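Hand and controller comparison: progress report to Kelteo
12 Apr 2024
Reporting period: January to date

Summary

The bench work on the two hand types is finished and the trials on the full two-armed robot are under way. Spending is within the agreed budget. One item, the choice of controller, is behind plan and is covered below.

Background

The grant covers a comparison of two gripping options for handling moulded plastic covers: a plain parallel gripper from Ekberg and the fingered hands supplied by Nernido. Both are being tried with the same arms and, where possible, the same controller settings. The covers are large, curved and glossy, and they are awkward to pick up from a flat shelf without marking the surface.

Work done

The parallel gripper was tested first. It held the covers firmly when it could reach the rim square on, but a small error in the angle of approach was enough to make the part turn in the jaws. We changed the pads 3 times. The softest pads gave the best hold and also wore out quickest, and we have gone back to the medium ones for the remaining runs.

The fingered hands were fitted to both arms in the second half of the period. Setting them up took longer than planned. The wrist cables had to be rerouted after one of them caught on the forearm during a wide turn, and the finger coverings needed refitting after that. 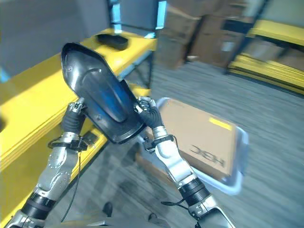

Two-handed lifts are the part of the plan we know least about, so most of the robot's time now goes on them. With one hand on each side of the cover, the main difficulty is timing. If one arm starts to move slightly before the other, the load shifts on to the late hand and the fingers tighten to make up for it. We have slowed the first part of the lift and this has helped. Of the last 50 lifts, 7 ended with the part being put down early by the safety limit. None ended in a drop.

The head camera is good enough for finding a cover on the shelf. It is less good once the part is in the hands, as the shiny plastic throws back the overhead lights and the edge finder loses the rim. We are trying a lower exposure setting before asking for any new equipment.

Controllers

The Kanaan controller has been running since the start of the period and is stable. The second controller arrived late and has only been used on the bench. We do not yet have a fair comparison between the two – the figures so far come from different tasks and should not be set side by side.

Budget

Almost 20 per cent of the equipment line is unspent. We would like to keep this for spare finger coverings and a second set of wrist cables.

Next steps

Repeat the two-handed lifts with the second controller. Run the single-arm tests again with the fingered hands, using the same shelf height as the gripper tests. Send the full table of results with the next report.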